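Grasp gating (manipulation software)

From the Breken shared notebook, robotics software section. Main author: Golshifteh Rashti, with corrections by Tiruwork Tefera.

Grasp gating is the bit of software that sits between "I can see a thing" and "close the fingers now." I write about it in the first person because most of what I know comes from working on ours, which is called Fedum, and I'd be faking it if I pretended to a neutral view. Other people call the same idea a grasp trigger, a closure check or a commit test. I've heard "the nag" too, mostly from Tiruwork.

The basic idea

A gripper policy (the learned part that turns camera views into motion) puts out a stream of small moves. Each one says where the hand should go next and how wide the fingers should be. You can run that stream straight to the motors, and plenty of folks do. The trouble is that a policy can be pretty sure about where to move and still be wobbly about when to close. You get fingers that twitch shut a little early, open again, shuffle forward and twitch shut again. We call that chatter.

A gate watches the finger width part of the stream and holds back any closing command until a few conditions are met. In Fedum the conditions are the distance between the pads and the thing to be grasped, how steady the last several predictions have been, and whether the object's long side lines up with the opening. Everything else passes through untouched.

Small, light things on a flat surface are where a gate earns its keep. A computer mouse is my favorite case (I've spent more hours on that than I'd like to admit!). It's low, it's rounded, and if one pad gets there before the other it can slide off sideways and take the whole plan with it.

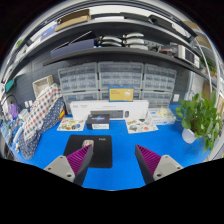
The distance check sounds like the easy one and it really isn't. With a wide fisheye lens, the middle of the view is fairly well behaved and the edges are bent like crazy, so a pixel near the rim doesn't cover the same angle as one in the middle. Our first version measured distance in plain pixels. It did okay as long as the object stayed near the center and went to pieces everywhere else. Now we undistort just the few points we care about and leave the rest of the picture alone, and that keeps the check cheap enough to run on every frame.

Where the name comes from

I don't have a grand history to offer. Tiruwork borrowed "gate" from audio, where a noise gate keeps a mic silent until the sound gets loud enough. The comparison holds up well, because audio gates have the same headache we do: set the threshold too low and everything leaks through, set it too high and you chop off the start of every word. The fix is the same as well. You use two thresholds, one for opening and a lower one for shutting again, so the gate doesn't flutter when the signal hovers right at the line. Engineers call that hysteresis. I call it making up your mind.

Parts of a typical gate

Most gates I've looked at have a buffer, a scorer and a latch. The buffer holds recent predictions – ours keeps 26 of them. The scorer turns the buffer into one number for how ready the grasp looks. The latch remembers whether we've committed, and once it's set it ignores the scorer until the fingers stop moving or a timeout runs out. Fedum's timeout is 600 milliseconds. I picked that by hand and Tiruwork has been threatening to tune it properly ever since.

The latch is the part people leave out when they write their first gate. Please don't! Without it, the scorer sees the pads cover up part of the object during closing, decides that the object has gone missing and calls off the grasp halfway through.
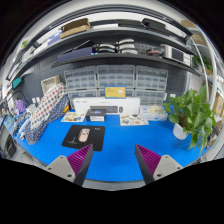
Breken Manipulation Software Group

Clutter and the target question

A gate has to know which object it's gating for, and this gets messy on a busy bench. Boxes, sticker sheets, draped cloth, a leafy plant hanging over the side: all of it can hand a segmentation model something to get excited about. Printed pictures are especially sneaky, since a small cartoon on a flat sheet can score as a nice little graspable object if the model has only learned outlines.

There are two common ways to deal with it. One is to let the policy name its target and have the gate trust it. The other is to have the gate work the target out on its own by following the line of motion between the pads and seeing what's at the end of it. Fedum does the second. I like it because the gate then acts as a second opinion, and when the two disagree it simply waits. The downside is that it's slow to come around if the hand approaches on a curve. Becerra, the planner we run upstream, loves a curve, so we ended up adding a flag that tells the gate to hold off guessing until the path straightens out.

Testing

We test by replay. You take recorded runs, feed the camera stream and the policy output through the gate, and mark the frame where it would've let the fingers close. Then you compare that with the frame a person marked by hand. Our replay set is called Flustau and has more than 3000 clips in it, of which 62 are what we call grumpy: odd angles, glare, fingers covering the target. Any change to the scorer gets run on the grumpy ones first. If it makes those worse I don't bother with the rest until I've had a look at why.

Replay has one big hole, which is that the recording doesn't react. If the gate waits longer than the original run did, the hand in the clip just keeps going and the later frames don't mean much. So we only score up to the first closing frame plus a short margin, and then do the rest on hardware.

Open problems

Soft ribbed pads bend around what they touch, and the width the motor reports isn't the width at the contact. A gate that only looks at motor width thinks there's still a gap when the pads are already pressing. I've been trying to read the bend from the camera view by tracking the ribs, and it works in decent light and gets flaky in shadow. Tiruwork would like to use motor current in place of the camera, and we've gone back and forth on it since June. The branch with both versions is still open, and the notes on it are longer than this page.

See also: hysteresis; action smoothing; fisheye calibration; replay testing; Becerra (planner)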